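Edelstahl in der Küche: Kalk, Anlauffarben und Kratzer

Stand: 24.11.25

Edelstahl rostet selten, sieht aber schnell ungepflegt aus. Meistens liegt es am Wasser. Wer hartes Wasser hat, kennt die weißen Ränder in Schüsseln und Spülbecken, die auch nach dem Abwasch wieder da sind. Schmutz ist das nicht, es ist Kalk, und Spülmittel löst keinen Kalk.

Gegen Kalkränder nehme ich Zitronensäure. Einen gestrichenen Esslöffel in einem Liter lauwarmem Wasser auflösen, in die Schüssel gießen, 10 Minuten stehen lassen, ausspülen, sofort abtrocknen. Das Wasser darf nicht kochen, sonst bildet sich ein Belag, den man noch schlechter wegbekommt. Essig geht auch, riecht aber länger nach und greift Gummidichtungen an. Essigessenz nie pur verwenden.

Gebürstete Oberflächen immer in Richtung des Schliffs wischen. Quer dazu gibt es feine Spuren, die man erst sieht, wenn das Licht schräg einfällt. Stahlwolle und die grüne Seite vom Schwamm bleiben weg. Ein Baumwolltuch oder eine weiche Spülbürste reicht für fast alles.
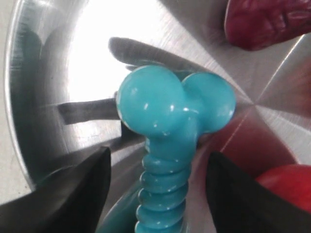

Jucélia Falcão schreibt dazu, bei ihr habe Zitronensäure an einer alten Schüssel matte Flecken hinterlassen, sie nehme deshalb nur noch Natron und ein feuchtes Tuch. Ob man das Natron vorher anrühren müsse, wisse sie nicht, sie streue es einfach drauf.

Natron ist in Ordnung, löst aber Fett und keinen Kalk. Matte Flecken kommen oft davon, dass die Säure über Nacht drinbleibt oder die Lösung zu stark war. Aufstreuen kann man es, besser ist ein Brei aus drei Teilen Natron und einem Teil Wasser. Mit wenig Druck reiben und gut nachspülen. Bei hochglanzpolierten Teilen erst an der Unterseite probieren.

Regenbogenfarben am Topfboden

Die bläulichen und gelblichen Schlieren entstehen durch Hitze. Sie schaden nicht und gehen nicht ins Essen über. Mit ein paar Tropfen Essig auf einem Tuch sind sie meistens weg. Wenn nicht, hilft ein Edelstahlpulver aus dem Haushaltswarenladen. Ich habe seit März das von Hillomus, davor das von Rundel. Einen Unterschied habe ich nicht festgestellt, die Dose von Hillomus lässt sich besser schließen.

Eingebranntes

Boden mit Wasser bedecken, einen Esslöffel Waschsoda dazu, kurz aufkochen, Herd aus, abkühlen lassen. Danach lösen sich die Reste mit einem Holzschaber. Waschsoda und Natron sind zwei verschiedene Sachen. Soda ist deutlich schärfer, also Handschuhe anziehen und von Aluminium fernhalten. Bei beschichteten Pfannen nicht anwenden.
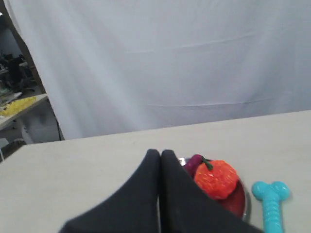 Kleine dunkle Punkte im Boden kommen vom Salz. Es sinkt ab, wenn man es ins kalte Wasser gibt, und frisst sich punktweise in die Oberfläche. Die Punkte bleiben, man kann damit weiterkochen. Salz also erst zugeben, wenn das Wasser kocht, und umrühren. Salzige Speisen auch nicht über Nacht im Topf stehen lassen.

Flugrost aus der Spülmaschine

Rostpunkte auf Löffeln und Schüsseln stammen fast immer von einem anderen Teil, das mitgespült wurde, zum Beispiel von einem alten Schälmesser oder einer Schraube am Topfgriff. Das Teil suchen und ab dann von Hand spülen. Auch beschädigte Stellen am Geschirrkorb können rosten. Bei meiner Marko war es der untere Korb, ein neuer kam mit Versand auf 12 Euro. Die Punkte selbst gehen mit Zitronensaft oder dem Edelstahlpulver ab, solange sie frisch sind.

Aufbewahren

Schüsseln ganz trocken ineinanderstellen, sonst gibt es Wasserränder und sie saugen sich fest. Ein Blatt Küchenpapier dazwischen genügt. Sitzen zwei Schüsseln fest, kaltes Wasser in die innere füllen und die äußere in warmes Wasser stellen.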